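Surkwood Hillclimb – your questions answered

I get asked the same things every spring, usually by text and usually while I'm under a car, so I've put the lot on one page. I've been driving up Surkwood hill for more than 8 seasons now and helping run it for most of them. If your question isn't on here, send it over and I'll add it.

What is a hillclimb, then?

One car at a time, standing start, up the hill as fast as you dare. Nobody to overtake and nobody to blame. Ours is a narrow private road with a nasty left-hander near the top that we call Rowlands, after the farm next to it. Fastest time in your class wins.

Do I need a proper racing car?

No! I started in a little hatchback that I also drove to work. There's a class for road-going cars, and it's the busiest one we have. If your car has an MOT, decent tyres and nothing dripping out of the bottom, you're most of the way there. You will need a timing strut on the front, and the scrutineers will want to see your battery earth lead marked with yellow tape. Everybody forgets the tape.

What about a licence?

You'll need a competition licence and membership of a club that's invited to the event. Sort both out early. Every year somebody leaves it until the week before and then rings me up as though I've got a drawer full of them.

How much will my first season cost?

I spent £3,000 on mine, not counting the car. That was helmet, overalls, gloves, entry fees, one set of tyres and a frightening amount of fuel for the tow car (I didn't need to tow it, I just thought it looked the part). You could do it for less by picking fewer events and borrowing a helmet, so long as it fits properly and carries the right sticker.

How many runs do I get?

Two practice runs and two timed ones, if the weather behaves. If we lose time clearing up after an off, the second timed run is the one that goes, so don't save yourself for it.

Can two of us share a car?

Yes, and it's a great way to halve the bills. Seren Sayce and I shared one for a couple of seasons and we're still speaking. You'll be sent up well apart so there's time to swap seats – do practise the belts beforehand, they take ages when you're flustered.

Is there a noise limit?

There is, and we test for it in the paddock. If you're over, you don't run. Bring some spare packing for the silencer if yours is borderline.

What revs should I use off the line?

Depends on the car, the tyres and how cold the road is. Mine likes 4,000 in the dry and a lot less in the wet. Have a play in practice and write down what you did, as you won't remember by lunchtime.

Can I come and just watch?

Please do. Best spot is the bank below Rowlands. Bring wellies if it's April, and leave the dog on a short lead. The paddock's open to everyone and most drivers will happily chat once they've done their run.

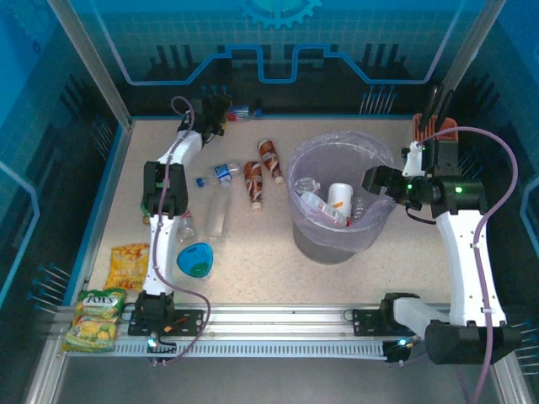
Eifion Prosser wrote in to say that the bank is fine for the morning, but after lunch the sun is right in your eyes and he'd sooner stand by the start, where you can hear who's got their launch wrong.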